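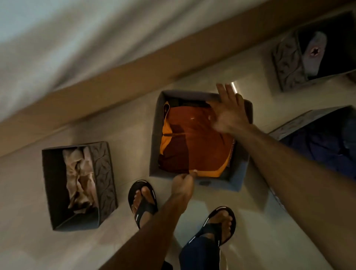 Dwight Ross owns 19 fabric storage boxes and would like it known that he did not set out to. He bought two, for socks. Then his building in Zollirport replaced the old closets with what the management called an open wardrobe concept, meaning a rail, and the boxes began to multiply.

"I'm not an organized person," he says, lowering himself onto the edge of the bed with the air of a man who has been asked about this before. "I'm a person who got tired of looking for his other glove."

He now runs the Folding Hour, a monthly get-together at which people bring a bag of clothes, sit on somebody's bedroom floor and put the clothes into boxes. It costs nothing. There are snacks, kept in the hallway after an early incident with salsa. The mailing list has grown to 2,000 names, most of whom, Ross suspects, signed up for the snacks.

I went to see him in February 2019, when half the country seemed to be tipping its sweaters onto the bed and thanking them for their service. Ross has no quarrel with any of that, but he doesn't thank his sweaters. "Some of them have been very disappointing," he says.

His method, if it can be called one, starts on the floor. The boxes go down beside the bed, open, all of them at once, and you don't get to put any back on the shelf until each one has something in it. He likes tile for this. Carpet, he says, encourages lying down.

"People want to do one box perfectly and then go to lunch," he says. "So they end up with one beautiful box of T-shirts and a chair you can't sit on. I'd rather see four boxes that are kind of okay."

What about the things that won't fold? He has plainly been waiting for this one.

"Everything folds. It may not like it."

Jackets are his specialty. He lays them face down, brings the sleeves across the back, tucks the hem up and turns the whole business over so that the front ends up on top, where you can see what it is. The last part is done inside the box, pushing down the corners with his fingertips. He does this a good deal longer than seems necessary. I mention it.

"That's the fun part," he says. "Don't take that away from me."

Bright things go in plain boxes, he tells me, and dull things can go in whatever you like. He has a soft spot for plain gray. Orange looks terrific in it. Patterned boxes are for beige, and for anything you're a little ashamed of, like the linen pants you sat in for a whole wedding. Those he doesn't fold at all. They get pushed down one side in a bundle and dealt with in December, along with everything else he has been putting off.

That seems like cheating, I say.

"It's in a box," says Ross. "What more do you want from me?"

Aravind Pai, who co-hosts most months, is the stricter of the two. He came to his first Folding Hour with a suitcase he hadn't unpacked since moving in, and left with opinions. He believes in the vertical fold, with every shirt standing up like a file. He has tried to convert Ross for a long time.

"Dwight stacks," Pai tells me over the phone, in the tone one might use for a cousin's legal troubles. "He puts a big flat thing on top, and it looks very nice, and then under it you have no idea. There could be anything under there."

Ross concedes the point. He once lost a swimsuit for two summers under a fleece.

On the matter of the boxes themselves, the two men agree. Soft sides are better than stiff ones, since you can squeeze an extra sweater in and the box will just bulge a bit. Lids are a waste of money. Pai briefly owned a set from a company called Breravora, sold with lids, handles and a little booklet, and paid 299 dollars for it. He says the booklet was good. The lids are under his bed, in a box.

Ross gets asked to recommend brands and mostly refuses. What he will tell you is to measure the shelf first, then write the number down somewhere other than your hand.

I ask whether all this has changed him. He thinks it over, picking a thread off the bedspread and, finding no box for it, putting it in his pocket.

"I know where my gloves are," he says. "Both of them. I don't know where my passport is, but that's paper. Paper's a different guy."

The different guy is Narayanan Sundaram, two floors up, and he was out when I knocked.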